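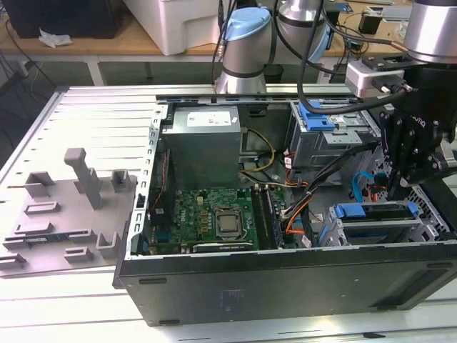 What does the Salo course teach that a standard robotics class does not?

Students learn to plan, program and test the servicing of used desktop computers by robot, and they are graded on how well they record their errors. The course is offered each year by the Farura Technical Institute and is led by Torunn Dalen, senior instructor in automation. Léonie Marty, a second-year student, serves as lead of the current project team. Both spoke with the institute's newsletter in the main laboratory.

Ms. Dalen explained that the course grew out of an elective in computer repair. "We had shelves of retired office machines and a group of students who wanted to work with arms," she said. "It seemed sensible to put the two together. A used computer is a fair test. It has screws, latches, soft cables and sharp corners, and each model is laid out in its own way."

The program is named for the Salo, the workbench controller that students write in their first term. It requires 200 hours of laboratory time over two terms, in addition to lectures. Applicants must have completed introductory programming and the institute's electrical safety module. A grant from the Dahlgren Fund covers tools and replacement parts, up to a limit of 800 dollars for each team.

Asked why the work is confined to a single task for so long, Ms. Dalen was direct. "A drive or a memory module takes a person a few seconds. We ask a team to spend a term on it. They must be able to say where the fingers will be at every point, and what the arm will do if the part does not move."

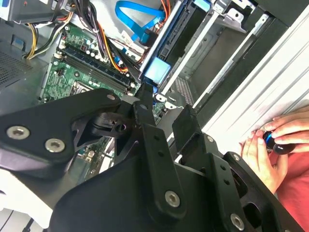

Ms. Marty described the cable problem as the most difficult part of her first term. Her team had written its approach paths from measurements of an empty case, and the paths had to be drawn again once the wiring was considered. In a fully wired desktop, the yellow and black wires loop down on one side, a thicker bundle with orange and red in it sweeps toward the memory slots, and a blue SATA cable curls over near the drives. "You cannot treat those as fixed objects," she said. "They sit differently each time the case is opened. We ended up marking a region the arm may not enter, and we accepted a slower path around it."

She added that the team keeps a written log of every attempt, including those stopped early. The log for the present term has reached 500 entries. "At first I found it tedious," she said. "Then we had a fault that came back after three weeks, and the only reason we could trace it was that someone had written down which cable was routed where."

Teams are assessed at the end of the second term in an event known as the Murkum Trial, in which each group is given 40 minutes with a computer model it has not prepared for. Ms. Dalen said that finishing the task is worth less than half of the grade. The remainder is awarded for the written plan, the log and an oral defense before two outside examiners.

"I would sooner pass a team that stopped the arm at the right moment," she said, "than one that pulled a drive out and could not tell me how." 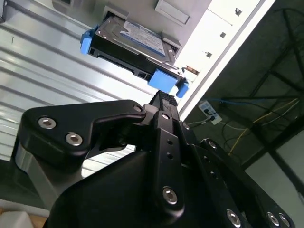 Admission and Next Steps

Applications for the coming year open in August and are reviewed by the automation faculty. Candidates submit a transcript and a one-page account of something they have repaired, whether or not the repair succeeded. Ms. Dalen reads each account herself.

Ms. Marty intends to remain with the project as a laboratory assistant after she completes her second year. She hopes to rewrite the team's handling of drive carriers, which in her view still depends too heavily on the part being seated straight. "If it goes in at a slight angle, the program should notice and back off," she said. "At present a student has to notice. I would like to hand that over in better shape than I received it."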